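I've had a product page open in a browser tab since January, for a kitchen drawer organiser I have no intention of buying. I keep it there because it says "40% off" and has said "40% off" every time I've looked. The little clock beside the price runs down to zero, and if you leave the tab open long enough to see it get there, it starts again at two hours.

I've been grumbling about this sort of thing to anyone who'll stand still, so I may as well grumble in writing.

My complaint is with the five-star review, and with the whole business of deciding what to buy by reading what strangers thought of it. I used to be a believer. Ten years ago I'd have told you that reviews were the best thing to happen to shopping since the returns counter. You could find out before handing over any money that the kettle dribbled. People wrote whole paragraphs about kettles. Some of them were cranks, but you could spot a crank.

What changed my mind was the vacuum cleaner. The old one died behind the couch and I did what I always do, which is spend four evenings reading. I narrowed it down to a Nurkus and a Lakov. The Nurkus had a slightly better average. The Lakov was cheaper and had thousands more reviews, so I started at the most recent and worked backwards, and somewhere in there I hit a run of comments about how well it kept its heat in the car. They praised the lid. One person had bought a second for her husband to take fishing.

They were reviews of a travel mug. The seller had taken an old listing with a nice fat pile of stars on it, swapped the photos and the title, and carried on. I reported it through the little form. The form thanked me. The listing is still up, and the fishing husband is still on it.

I bought the Nurkus. It came with a card in the box offering me a $15 gift voucher if I left five stars and sent them a screenshot. The card was printed on quite good stock, I'll give them that. I don't know how many of the people I'd spent my evenings with had been paid fifteen bucks each, but it would be a strange printer's order that only made the one card.

For the record it's a fine vacuum. It picks things up. I might have got there by pointing at one in a shop with my eyes shut.

Then there's the other kind of review, the ones on proper-looking websites with a name like a law firm. Olszewski is the one I keep landing on. Whatever you search for, mattresses or rice cookers or dog beds, there's an Olszewski page called "The Best" of it, with a top pick, a budget pick and a pick for people with more money than sense. I read their rice cooker page last month with my grumpy hat on. It says the team put 85 hours into testing. Fine. I went looking for what they'd found in those hours and there's hardly anything in it you couldn't get off the side of the carton. Capacity, wattage, colour choices. The top pick "produces fluffy rice". I should hope so. There isn't a word about how long it takes or what it's like to wash, and the bottom of the page says they get a commission if you click.

I don't think commissions are a crime. A bloke in a shop gets one too. But I could see him, and I could ask which one he had at home and watch his face while he answered.

And the scores! Olszewski gives everything out of 100 and I have never seen them go under 80. If the worst thing you've ever tested got a B-plus, you're either very lucky or you aren't marking the same papers I am. Pondent, the app my sister swears by, is supposed to fix this by running all the reviews through some formula and handing you back an "honest score". I tried it on the travel mug vacuum. It came back with a green tick. I asked them by email how the score was worked out and was told it was proprietary, which I take to mean no.

So what do I do instead? Less clever things, mostly. I read the three-star reviews and skip the rest, on the theory that no company would pay for one (give them time). I look for the boring details, the cord being a bit short for a hallway, the button that sits where your thumb doesn't. I ask the neighbours. I look up whether you can buy the parts, and if the manual is online I read the page about cleaning, which will tell you more about your future with a rice cooker than any number of stars. 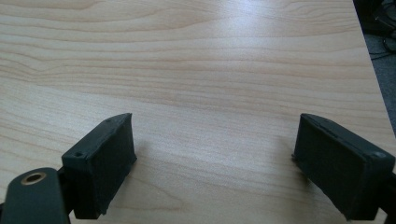 I put a shorter version of this grumble on the neighbourhood page a few weeks back and got a fair bit of pushback. Corner Unit wrote that I was being a snob about it, that she lives two hours from the nearest decent shop and can't go and ask a bloke anything, and that reviews, bent or not, have saved her from at least one dreadful washing machine. She said you learn to read them the way you learn to read real estate ads, where "cosy" means you can touch both walls.

It's a good point and I've been chewing on it. She's right about the distance. I'm 10 minutes from a big ugly shopping centre and it's easy for me to be high and mighty about handling the goods. I'm less sure about the washing machine. How does she know it was dreadful? She never bought it! She read that it was dreadful, possibly from someone who sells the other washing machine. I said so, and she said in that case I couldn't know the Lakov was bad either, and there I had to leave it, as I've never so much as plugged one in.

Where I won't budge is on the real estate comparison. Everyone knows who writes the ad for a house. The agent's name is on the sign, usually with a large photo of the agent. Nobody reads "sun-drenched" and takes it for a message from a previous tenant with no skin in the game. If the stars came with the seller's name on them I'd have no complaint at all, and I'd give them the same weight I give "sun-drenched".

I do still write reviews myself, before anyone asks. I did the Nurkus. I gave it four stars, mentioned the card in the box, and said the dust canister is awkward to empty if you've got any arthritis in your hands. It was taken down for breaching community guidelines. I took out the part about the card and sent it in again and that one's been up ever since, with two people having found it helpful.

The drawer organiser is still 40% off, if anyone's in the market. An hour and a bit to go on the clock as I type.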